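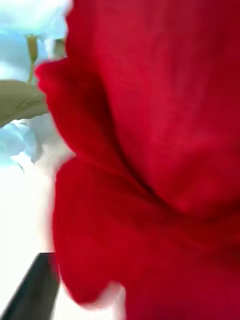
Tips for a flower-arranging arm on a shared bench

Go slow near petals. Our arm, the Guleck, runs at 12 percent for the last stretch, and a red bloom this close to the wrist camera still comes out as crimson fog. Drop the speed again before you blame the lens.

Aim for the stem. The software adores anything big and red, and will happily pinch a petal if you let it.

Tone down the light. A white background blows out fast, and pale blue flowers go with it. A sheet of gray card from the Skirmont scrap bin cured most of ours.

Pad the fingers. Bicycle inner tube, cut in strips, lasts 6 or 7 evenings. The proper pads from Drirnico last longer and cost like it.

Practice on fakes. Real flowers put up with one bad grab, and the supermarket has started to recognize us.

Write your grip settings on tape and stick it to the base. The next person on the bench will change them anyway.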